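How Do They Make a Reality TV Show?

Have you ever watched one of those programmes where a bunch of grown-ups live in a big house and argue about who ate the last yoghurt? I love them. My mum says they rot your brain, but she always seems to be in the room when they're on!

So I wanted to find out how they get made, and I asked Nivaldo Damasceno, who edits a show called Camargo House. He was very patient with me (I had a lot of questions).

First up, is it real? Well, sort of. The people are real and they don't learn lines like actors do. But the makers of the show pick where everyone goes and who gets invited. If two people had a falling out in April, guess who ends up sitting next to each other at dinner? Yep.

Then there's the filming. For one series of Camargo House they filmed 200 hours. You only get to see the bits that fit! Somebody has to watch all of it, and that somebody is Nivaldo. He eats a lot of crisps.

Next comes editing, which means choosing the bits and sticking them in order. This is the sneaky part. Say a lady called Zeltska rolls her eyes at a fly. If you put that eye roll straight after someone else's singing, it looks as if she hated the song. Poor Zeltska!

You know when they sit on a sofa and talk straight to us? Those are called interviews, or confessionals. They're often filmed days later, so people have to remember how cross they were.
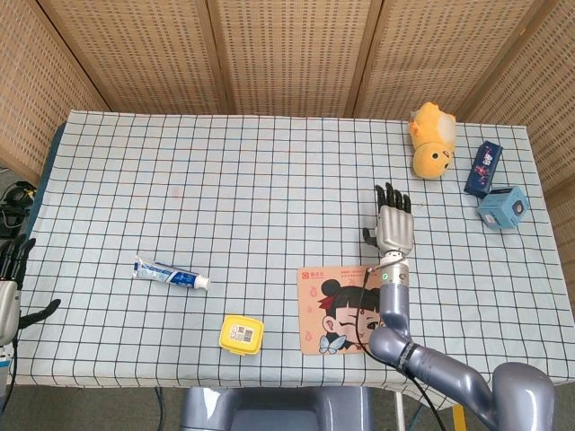 A table with a checked cloth and a folding screen behind it.

And what about the reunion? That's the show at the end where everybody comes back, dresses up and talks about what went on. The host has a stack of questions, and it can take a whole day to film. Nivaldo's longest one had 50 questions and they only used half of them.

Next time you watch, try spotting the joins. If somebody's hair changes in the middle of a chat, you've found one. I got 2 in a single episode!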